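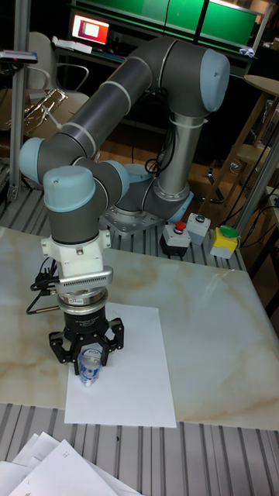

Slide 1. Robot arm with black gripper, light blue joint caps.

Handover notes between shifts: why we write them badly
Speaker notes, Ayana Hailu

Good afternoon. Thank Iestyn Parry for the introduction. Say that I have 40 minutes and that questions are welcome during the talk, please do not keep them for the end.

Start with the story of the missing key. In October the evening shift at Vetico left a note which said "key is with him." The morning shift spent two hours to find who is him. Wait for the laugh, then continue.

Explain where the material comes from. Bethel Bogale and I read 3853 handover notes from the packing hall and the loading office. All were written by hand and later typed. We removed the names before reading. Mention that Bethel did the larger part of the typing.

First point: the writer knows too much. At the end of the shift you have the whole day in your head, so a short word feels complete. "Still waiting" is clear for you. The reader asks: waiting for what, since when, and should I call somebody?

Read aloud the three notes from the handout (speak slowly, the second one is funny only if they hear the word "again"):
"Door again."
"Told Polák about it, he knows."
"Do not use the small one until OK."

Ask the room what the small one could be. Take two or three answers, no more.

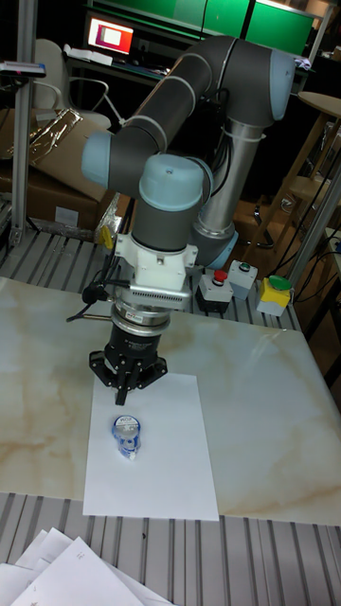 Slide 2. Gripper above a sheet of white paper.

Second point: the form. The old form had one big box with the title "Remarks." People wrote in it what they felt was important, and very often this was the weather or the parking. Shahram Vahidi proposed to divide the box in two: "What is not finished" and "Who should do the next step." I was against it in the beginning, I thought people will leave the second one empty. Some did. But the evening shift started to write real names there, and phone calls at night became fewer.

If somebody asks about tablets: we tried it for one month in the Fundov building. The notes became shorter, and for our purpose shorter was worse. Do not go deep into this, there is no time.

Third point: reading. A note is only useful if the next person reads it before the coat is off. Gilang Pelupessy reads the notes standing, with both shifts present, and it takes five minutes. It is a bit uncomfortable for shy people – I was one of them – but you can ask the writer directly.

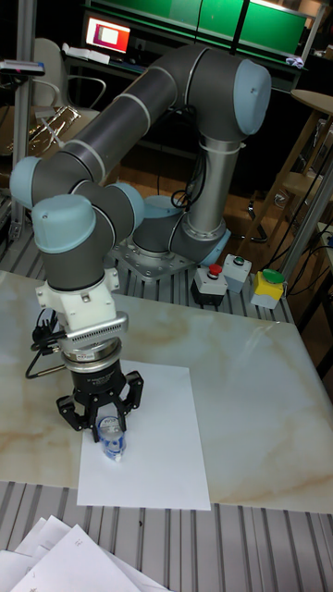
Slide 3. Arm on a square base plate, ribbed gray work surface.

Exercise. Each table gets one bad note and has to write it again in maximum 82 words. Walk between the tables. Do not correct the grammar, correct only what is missing. Ask one table to read their version, and let another table say what they would still need to ask.

If we are late, skip the exercise and give it as homework.

Thank Bundard for the coffee. The handout is at the door, and my email address is on the back of it.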